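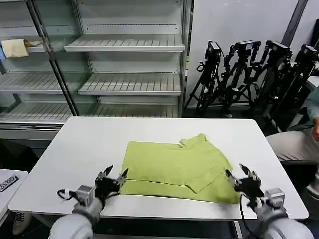 The clothing exchange in Dronthorpe will open for its spring session on Friday at 10 a.m., with a longer day and a new rule on how donated clothes are handed out.

Shirts and sweaters will be set out folded this time. In past sessions most of them went on rails, and organizer Hanneke Meijer said the rails were crowded and hard to look through by midday.

"People were pulling one shirt and getting three," Meijer said. "A folded stack with the collar on top is easier to go through, and you can see the size without taking everything apart."

Each folded item gets a paper size tag pinned inside the collar. Coats, dresses and anything with pleats will stay on hangers at the back wall.

The exchange is held at the Nartey building on Gitton Street. Visitors may bring up to 13 items and take home the same number. Families with children under five can take extra children's clothes without bringing any - a change from the fall session, when the limit applied to everyone.

Polo shirts and plain T-shirts are the items most often asked for, according to Joana Mendes, who runs the sorting for the exchange. Local employers such as Memen ask their staff to wear a collared shirt, and the used ones go quickly in April, when seasonal hiring starts.

Mendes said clothes should arrive clean and dry, with the buttons done up and the pockets checked. Folding at home is welcome but not required. Items with stains or broken zippers will be set aside and sent on for use as rags.
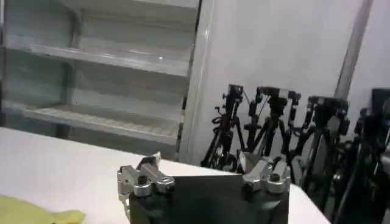 Hours and drop-off

Doors are open from 10 a.m. to 7 p.m. on Friday. Donations can be left at the side entrance until 5 p.m. the day before. Bags left outside overnight will not be accepted.

Entry is free. Parking behind the building is limited, and the Gitton Street bus stops across from the main door.

Shoes, bedding and towels are not part of this session - a separate date for household linens will be posted at the entrance.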